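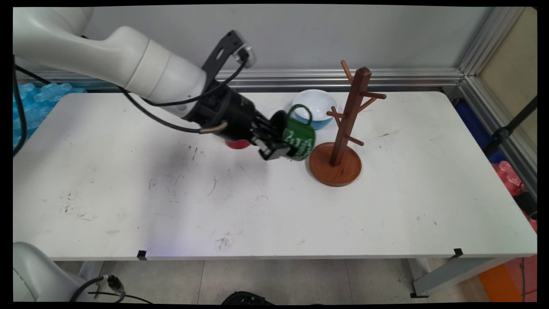
Chapter Six
Learning to Fall

In this chapter you will study:
how the body meets the mat in the back, side, forward and rolling falls
the order in which falls are usually taught to new students
common faults and how to correct them
how to keep falling practice alive once students have moved on to throws

Key terms: breakfall, slap, tuck, line of the roll, lead arm, receiving partner

Ask a room full of judo students what they remember from their first month, and a good many will tell you about the falling. They'll remember the sting in the palm, and the dizziness after one forward roll too many, and the odd pride of standing up again with nothing hurt. Very few will say they enjoyed every minute of it. And yet the students who fall well are very often the ones still training years later, and as an assistant instructor you'll probably spend more hours teaching this one skill than any throw in the book.

In Chapter Five we looked at posture, gripping and moving around the mat with a partner. All of that was done standing up, with both people hoping to stay that way. Now we come to the other half of the bargain. Judo is a throwing art, and every throw has two people in it. One of them is going to the floor, and it's a great deal kinder (and a great deal better for the club's membership) if that person knows how to get there.

6.1 What a breakfall does

A fall hurts when too much force arrives at too small a place. Think of somebody who slips on a wet sidewalk and puts out a straight arm. The whole weight of the body comes down through the heel of one hand, and the wrist, elbow or collarbone has to deal with it. A breakfall spreads that same landing over a much larger area – the forearm, the broad muscles of the back, the side of the thigh – and it keeps the head out of the matter altogether.

Three things are going on at once in a good breakfall. The chin is tucked, so that the back of the head stays clear of the mat. The body is rounded, so that it meets the floor a bit at a time. And the arm strikes the mat, palm down, as the back arrives. Students tend to think the slap is the important part, I suppose since it makes the noise, and they'll cheerfully slap away with their chins in the air. Please watch the chin first. A weak slap can be mended over weeks. A loose neck needs to be dealt with before that student does another repetition.

The arm should land at an angle of a little less than halfway between the hip and the shoulder. Too high, and the shoulder joint takes a jolt it doesn't care for. Too close, and the student lands on their own hand.

6.2 The usual order of teaching

There is more than one sensible way to go about this, and clubs have their own habits. The order below is the one followed throughout this book, and it works for children and for adults, though adults usually need longer at the early stages and a little more coaxing.

Start lying down. The student lies on their back with knees bent, lifts the head to look at the knot of the belt, crosses the arms over the chest and slaps the mat with both arms. It looks like very little, and a class of teenagers may tell you so. Do it anyway, and do it every session for the first few weeks.

Next comes the fall from a seated position, then from a squat, then from standing. Each step adds a little height and a little speed, and you move a student along when the step they're on looks comfortable. If the chin comes up or the hands reach back for the floor, go down a step. Say so kindly and without fuss, because people who feel they've been sent back tend to stiffen up, and a stiff student falls badly.

The side fall follows, first to the stronger side and then to the other. Then the rolling fall, which most students find the hardest and most instructors find the most fun to teach. We'll take that one from a kneeling start, with the lead arm curved as if it were going around a large barrel, and the line of the roll running from the back of that hand, up the arm, across the shoulder and down to the opposite hip.

Leave the flat forward fall for last. It asks a good deal of the forearms and the stomach muscles, and nothing is lost by waiting.

6.3 A class at two clubs

It may help to see how this fits into a real evening. At Edgate, the beginners' course has 20 students, and falling practice takes up the first part of every session, straight after the warm-up. They work in lines across the mat, all traveling the same way, with a clear gap between one student and the next. The instructor stands to the side, where the chins are easy to see.

Flinonley does things differently. The group there is smaller and the mat is smaller too, so students work in pairs from the second session on. One falls and the other watches for a single fault, named in advance. I've always liked this. It gives the waiting student a job, and people who've spent an evening looking for loose chins start to notice their own – often with some embarrassment and a laugh.

Neither way is the right one. Look at the space you have, the ages of the people on it and how many pairs of trained eyes you can count on, and then choose.

6.4 Before you begin

Check the mat for gaps. Check that nails are short and that earrings, watches and necklaces have been put away. Ask about old injuries, particularly to the neck and shoulders, and ask quietly, one person at a time, as plenty of adults won't mention a bad shoulder in front of strangers. A sample health form is printed on page 389, and you're welcome to copy it for your own club.

Activity 6A
Watch one beginner through a full session of falling practice at your own club. Write down which fault you saw most often, what the instructor said about it, and whether the words seemed to help. Bring your notes to your next meeting with your supervising instructor.

Think about it
A student can do a neat back fall from standing when practicing alone, but reaches for the floor with one hand as soon as a partner is involved. What might be worrying them? Which earlier step would you return to, and how would you explain it to them?

We begin in the next section with the back fall, taken slowly from the floor up.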